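Is the Reltivmont open day worth it for a non-technical person?

Posted by Horobets13

My brother-in-law wants me to come along to the robot open day at Reltivmont in November. I run a small laundry and know nothing about programming. Has anyone been? Is it all talks, or do you see the machines doing something?

Corrado Longo

I went last year and it was fine for a beginner. One short talk, then 30 minutes at the laundry sorting demonstration, where they handle ordinary clothes. Knits are the part I'd watch, as soft fabric doesn't keep its shape the way a box does.

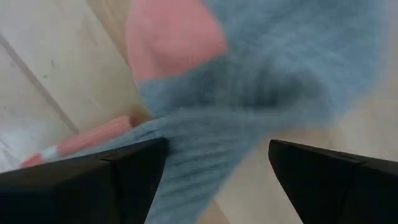
Heretti didn't get as much out of it. The talk was too long, the coffee ran out by 10 am and the parking is 13 dollars. Go early if you go at all.

Corrado Longo

Fair point about the parking. The socks were what I stayed for – small things, all on top of each other, and two arms sharing one table.
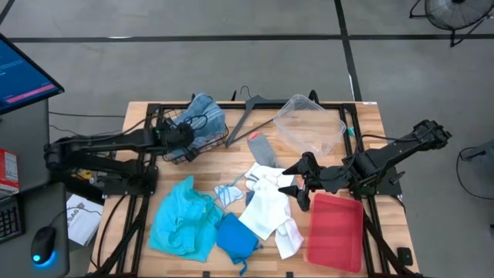 I asked how they would deal with a full hamper and got a straight answer, which was that they aren't there yet. Groups are capped at 36 people, so book ahead.

Cisura

Yes, go. Wear comfortable shoes. Kids under 6 aren't allowed in the work area. Ask about towels, I forgot to.
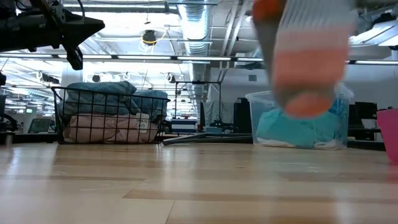
Wire basket and clear bin on the floor of the demonstration area.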